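Grarenthorpe kitchen group, notes from the meeting of 28 May 2019

I took the notes again, so forgive the gaps! We started with the fridge. The black mini fridge is staying, and we all agreed drinks go on the lower part and small things on the shelf above. Strawberries for the July supper will come from Flornar - 2 trays, no more, after last year's jam situation. 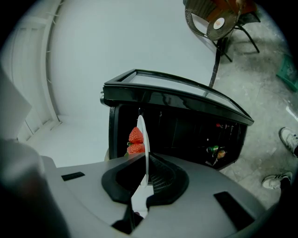

Plates next, and this took a while. Stavholm can lend us 119 white ones, flat, and they want them back clean and stacked (fair enough). I said I'd ring them.

The floor still has paint splatters on it. Danko quoted almost 500 for a proper scrub and seal, and most of us felt that could wait until after the supper. I'd still like it done, and I asked for that to be written down - so I've written it down.

Still open: who brings the spare chairs, and whether we need a second fridge.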